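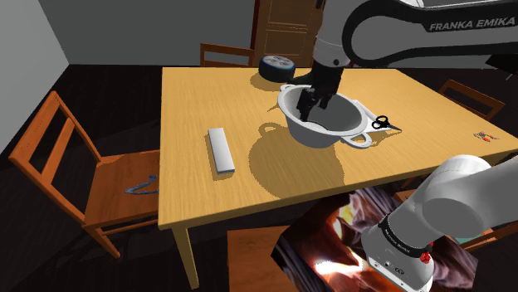 What is a transfer in sport?

When a footballer leaves one club and joins another, we call it a transfer. You might hear that a team has "bought" a player. Clubs can't really buy people. What they buy is the player's contract.

A contract is a written promise. The player promises to play for one club and no other until a certain date. The club promises to pay the player every week until that same date. Both sides sign it.

So what happens if another club wants the player before the contract runs out? The new club has to ask first. If the old club agrees to let the player go early, it will usually want some money. This money is called the transfer fee. It goes to the old club.

Let's make up two clubs, Pruvthorpe Town and Clondent Rovers. Pruvthorpe have a goalkeeper whose contract lasts until next June. Clondent would like her to play for them. They offer Pruvthorpe £500, and Pruvthorpe say no. They offer £908, and Pruvthorpe say yes. (Big clubs pay millions, but the steps are the same.)

That is only half of it. The goalkeeper has to say yes as well. She talks to Clondent about her wages, how long she will stay and where she will live. If she doesn't like what she hears, she can stay where she is.
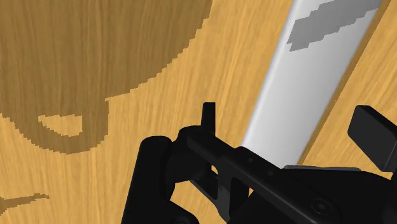
Next comes the medical. Doctors check her heart, her knees, her ankles and any old injuries. Sometimes they find a problem and the move is called off. If all is well she signs the new contract, and the people who run the league are told about it. She can't play in a league match for Clondent until they have put her name on their list.

Swaps and loans

Money isn't the only way to do it. Two clubs can swap players. In some sports, such as baseball and basketball in America, swaps are very common and are called trades. Often a player there can be traded without being asked, which surprises many football fans.

A loan is different again. The player goes to another club for a while and then comes back, a bit like a library book. Young players often go on loan to get more matches. A 19-year-old who sits on the bench at a big club might play every week at a smaller one.

What is a free transfer?

When a contract ends, the promise ends too. The player can then join a new club and there is no fee to pay. The new club still pays wages, so it isn't free in every way.

Why is there a deadline?

In football, most moves can only happen at certain times of the year, called transfer windows. There is usually a long one in summer and a short one in winter. Without windows, a rich team could buy its rivals' best players just before the last match of the season – and that wouldn't be very fair.

Words to know
Contract: a written promise that both sides sign.
Fee: money paid for something.
Rival: a team you are trying to beat.

Written by Vimala Nambiar

Comments (4)

MrsHumphreys
Used this with my class after they asked why their favourite striker had gone. The library book bit helped.

prestden_dad
Can a player be on loan and play against their own club? My son wants to know.

Vimala Nambiar
It depends on the rules of the competition. In many leagues they aren't allowed to.

joe age 9
i would say no to clondent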